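Kornum planner: questions I keep getting

Last updated 11 Jan 2023

What does Kornum do, in plain words?
You give it a goal like "put the strawberry on the gray plate" and it works out the arm moves to get there. It doesn't do the seeing, that's Narex, which hands over a list of objects and where it thinks they are.

How often does it replan?
Every 20 control ticks by default. I run 35 on my slow laptop and it's fine!

Why does it sometimes just sit there?
Usually the search ran out. It tries 2000 samples and then gives up (quietly, sorry, Gus Escobedo is fixing the log message). Raise max_samples, or clear some stuff off the table first.

Can I use my own objects?
Sure, as long as Narex has a label for them. I test with toy food and a bunch of dishes, and the plates give me more trouble than the fruit does. A flat rim leaves very few good grasps, so set grasp_mode to "edge" for those. 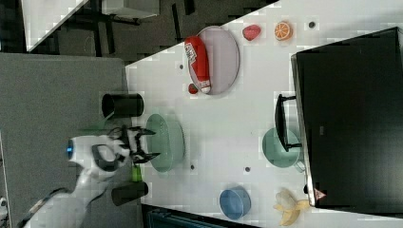 Gripper over the green oval plate, toy fruit and the other dishes spread out on the table.

Does it handle two arms?
Not yet. Dirceu Meireles has a branch going, but it's 2 releases behind and I wouldn't build on it.

Where do I send bugs?
The tracker, please, with your config file attached. Hoi-yan Leung and I both read it.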